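Rolach Furnished Apartments
Resident Set-Up Guide, Jidari Building
Revised September 2025

Section 4. Bed Linen and Laundry

4.1 Scope of this section

This section covers the preparation of the bed on arrival, the washing and drying of bed linen, and the care of the floor and curtains near the laundry appliance. It applies to all one-room and two-room apartments in the Jidari building. Residents of the annex should refer to the separate sheet issued with their keys.

Residents are asked to read 4.2 and 4.3 before using the washer-dryer for the first time. Instructions for the kitchen appliances are in Section 5.

4.2 Before first use

1. Locate the inventory on page 21 and compare it with the linen supplied. Report any missing item within two days of arrival.
2. Open the curtains fully on both sides of the window and confirm that they hang free of the appliance.
3. Open both doors of the washer-dryer and check that the drums are empty.
4. Check that the water supply is turned on. The valve is marked with a blue tag.
5. Run the lower drum once on the rinse program with no load.
6. Inspect the floor for water when the program ends. If water is present, turn off the valve and contact the Rolach service desk.

Note: The appliance is leveled by Žukauskas Appliance Service before each new tenancy. Do not adjust the feet. An appliance that has been moved must be leveled again by Žukauskas before it is used, and the visit may be charged to the resident.

4.3 Sorting bed linen

The linen supplied with the apartment is made by Suvel and is intended for machine washing. Items brought by the resident may require different treatment, and the care label should be followed in every case.

1. Remove pillowcases and duvet covers first, then the fitted sheet.
2. Close all buttons and zippers.
3. Check each item for stains on both sides. Stains are easier to find on light gray fabric when the item is laid flat on the bed in daylight.
4. Treat stains as described in 4.6 before washing.
5. Separate the gray linen from towels and from any new colored fabric.
6. Remove small articles from the bed and from pockets. Bags, straps, belts and anything with a buckle must not go into either drum.

CAUTION: Do not wash the mattress protector with the fitted sheet. The protector has a backing that must be dried on the low setting only.

4.4 Room arrangement

The washer-dryer is a stacked unit and stands in front of the window. The lower drum washes and the upper drum dries. The bed is placed against the wall panels and should remain in that position. Residents who wish to rearrange other furniture may do so, provided that the points below are observed.

- The room door must open to its full width.
- Neither door of the appliance may be obstructed when a load is being put in or taken out.
- The red box on the floor beside the appliance must stay where it is and must not be covered or used as a shelf.
- The mop is kept upright at the wall when not in use.

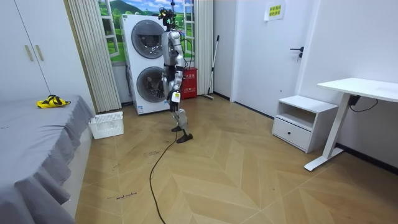

Laundry position in front of the window. 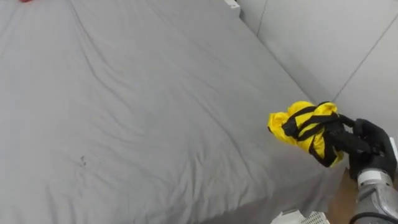
4.5 Washing and drying the fitted sheet

1. Place the sheet in the lower drum loosely. Do not fold it or roll it into a bundle.
2. Add no more than two pillowcases of the same color. A duvet cover is washed on its own.
3. Measure the detergent using the cup supplied. Liquid detergent is preferred for gray linen - powder may leave pale marks if the drum is overfilled.
4. Select the linen program and start the machine.
5. When the program has ended, wait for the door lock to release. Do not pull on the door.
6. Take the sheet out, shake it once by two corners and place it in the upper drum.
7. Clean the lint filter and replace it.
8. Select the medium setting for the sheet and pillowcases.
9. Remove the load promptly when drying is complete. Creases set quickly if the fabric is left in the drum.

CAUTION: Never leave a full drying load standing in the upper drum overnight. If a program is interrupted, open the door and spread the items out until they have cooled.

Note: Both drums may run at the same time, but residents are asked not to start either of them after ten in the evening.

4.6 Marks and small stains

Small dark marks on the fitted sheet should be treated before the sheet is washed. Drying a stained sheet may fix the mark permanently.

1. Brush off any dry particles with a soft cloth. Work from the outside of the mark toward its center.
2. Dampen the area with cold water.
3. Apply a small amount of liquid detergent and leave it for ten minutes.
4. Rinse and inspect. Repeat once if the mark is still visible.
5. Wash the sheet as described in 4.5 and inspect it again before it goes into the upper drum.

Bleach must not be used on Suvel linen. If a mark remains after two washes, the resident may request a replacement sheet from the service desk. One replacement is provided free of charge in each tenancy.

4.7 Fitting the sheet

The mattress is 200 cm long. Sheets from other makers may be used if they are sized for this length and have elastic along all four sides.

1. Clear the bed completely, including pillows, bags and clothing.
2. Ease the mattress away from the wall by the width of one hand. It should not be lifted.
3. Identify the two corners with the Suvel label. These belong at the head of the bed.
4. Fit the far corner at the wall first, then the corner diagonally opposite.
5. Fit the two remaining corners.
6. Smooth the sheet from the middle outward with the flat of the hand. Long diagonal folds usually mean that one corner has not been pulled down far enough; refit that corner before smoothing further.
7. Tuck the fabric well under the mattress on the wall side.
8. Slide the mattress back until it meets the wall.

CAUTION: Do not lean hard on the wall panels when reaching across the bed. Slight gaps at the joins should be reported and must not be filled or taped.

Residents who find the far side difficult to reach may book assistance at the service desk. Assistance is available on working days and should be requested one day in advance.

4.8 Floor and curtains

The floor is wood, laid in a herringbone pattern, and standing water will damage it.

1. Wipe up drips as soon as they are noticed.
2. Wring out the mop thoroughly before use. It should feel barely damp.
3. Mop along the line of the boards and finish at the door.
4. Keep loose cables away from the mopped area until the floor is dry.
5. Return the mop to its place with the handle against the wall.

The pleated curtains are not to be washed in the apartment. They are removed and cleaned by Rolach once a year, normally in October, and residents receive notice before the visit. Between cleanings, dust may be removed with the soft brush of the vacuum cleaner, starting at the top. Do not tie the curtains to the appliance or hang damp clothing from them.

The window may be opened for ventilation while the dryer is in operation. It should be closed when the apartment is left unattended.

4.9 Faults and service

Drum does not turn: Check that the door is fully closed and that the correct program is selected. Restart once only.

Sheet is still damp after drying: Clean the lint filter, shake out the sheet and run a short drying program. Large items sometimes twist around smaller ones.

Unit moves or knocks during the spin: Stop the program, redistribute the load and start again with fewer items. If the noise continues, do not use the lower drum until it has been inspected.

Odor in the lower drum: Wipe the door seal with a dry cloth and leave the door ajar between loads.

Service requests may be made in person at the desk or by internal telephone on extension 1120. Please give the apartment number and state which drum is affected. Repairs are carried out by Žukauskas Appliance Service only, and charges for work arranged with any other firm will not be refunded.

4.10 At the end of the tenancy

1. Strip the bed and wash all supplied linen.
2. Fold the dry linen and place it at the foot of the mattress.
3. Leave the mattress protector in place.
4. Empty the lint filter and leave both appliance doors slightly open.
5. Turn off the water valve.
6. Enter any damaged linen on the inventory, sign it and hand it in with the keys.

Continue to Section 5, Kitchen Appliances.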